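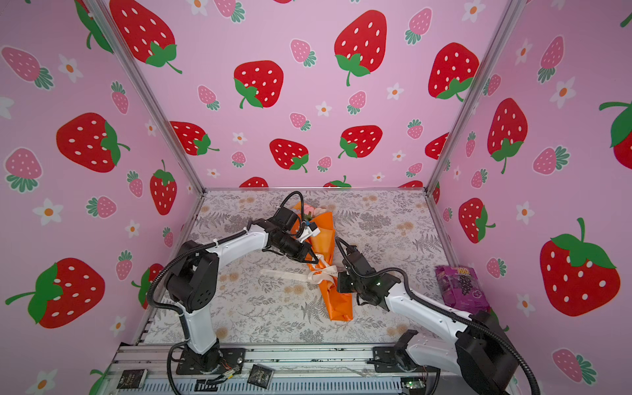
The wrapping bench is where the job changes first

By Florence Arsenault

I have worked in cut flowers for most of my adult life, the last stretch of it at Brercombe, where we pack bouquets for grocery stores and a few hotels. On an ordinary day in July we send out 900 bouquets. In the week before Mother's Day the figure is 2428, and everyone who can hold a pair of scissors is at a bench by five in the morning.

Two robot arms now work on wrapped bouquets in our building. People outside the trade tend to ask me one question about them, whether they will take the jobs. I think it is a fair question but it comes too early, and it skips over the things that have already changed. I want to write about those.

Start with what a wrapper does. She takes a bunch from the bucket, checks the heads, squares the stems, lays it on the paper at a slant, folds, tucks, turns it and ties the ribbon. Then she straightens the paper, pulls the bow even and puts the bouquet in the box. A good wrapper does not think of these as separate steps. When the people from Jililel came to plan the automation, they asked our staff to break the work down, and the list they ended up with had 32 entries on it. Some of the women on the bench had been doing all 32 for years without a name for any of them.

I would argue that the list was the biggest change, bigger than the arms. Before it, wrapping was one skill, and you were paid for having it. After it, wrapping was 32 small tasks, and a manager could look down the page and ask which of them a machine might do. Handling a bouquet that is already wrapped looked like a good candidate. Picking out a bruised petal did not. The job was being divided up before any equipment had been bolted down.

Satin ribbon was a sore point from the start. Crisp paper will hold a fold. It also shows every dent, so a grip that is fine for a cardboard box can spoil a cone of paper that took a person a minute to get right. A bow with a long tail slides, catches and lies differently each time. Our wrappers knew all this and said so in the first meeting. It was written down as a comment. Some weeks later it came back to us as a finding, with a chart. I don't say this to be bitter. The engineers were polite and they worked hard. But when a company pays for a study to learn what its own bench could have told it over coffee, the bench notices.

The second change is in the pace, and it is harder to explain. People picture automation as a speedup. On our floor it has also meant more waiting. Somebody has to be near the arms to set out bouquets and take them away again, and that person works to the rhythm of the equipment. A wrapper at her own bench goes fast, slows down, talks, goes fast again. Minding a machine has none of that. Your hands do less and your attention has to do more. Several people who took a turn at it told me they went home more tired than after a full day of wrapping, and I believe them, having done it myself.

The pay scale has not caught up with this. At Brercombe the bench rate is tied to output, and the rate for minding equipment is a flat one left over from the days when the only equipment was the box sealer. So a skilled wrapper who agrees to help with the arms can lose money by doing it. Our branch raised this in July and was told that it would be looked at when the trial was further along. I think that is backward. The trial depends on people who know how a bouquet should be held. If they are teaching, they should be paid as teachers, from the first day.

The third change is in who gets trained. Bergeron, the wholesaler up the road, stopped taking on new wrappers as soon as it began talking to suppliers about machines. It did not have a single arm in the building at the time. A supervisor there told me there was no sense in bringing on people for a job that might be gone. Well, now it has an aging bench and no machine, and it borrows our people for the holidays. A decision about automation can do its damage a long way ahead of the automation.

I am not asking for the arms to be unplugged. There are parts of this work I would hand over gladly. After 2000 bouquets your thumbs ache in a way that does not go away overnight, and I know women who gave up knitting and gardening because of what the bench did to their wrists. If a machine can lift, turn and shift bouquets during the holiday rush and leave the judging and the tying to people, the job could be a better one than I had. I could see a person staying in it to sixty-five, and very few do now.

Whether it goes that way will be settled in places where wrappers are not usually invited. When Brulholm, our packaging supplier, proposed a stiffer paper because it would suit machine handling, that was talked over by purchasing and by the engineers. The wrappers found out when the rolls arrived. Stiffer paper is harder on the fingers. It was a small decision and it made the human half of the job worse for the sake of the other half.

So here is what I would ask for, at our place and at any other that is thinking along the same lines. Put two people from the bench in every planning meeting, with a vote, on paid time. Set the rate for working with the machines no lower than the rate for working without them – and set it before the trial begins. Keep hiring and training until there is a real reason to stop. Let the wrappers rotate off machine duty after up to two hours. And when the list of tasks is drawn up, put the names of the people who supplied it at the top of the page.

Our next meeting with management is after the summer break. I have asked for the paper to be on the agenda, along with the pay, and I will be bringing a roll of each so that everyone at the table can try folding it.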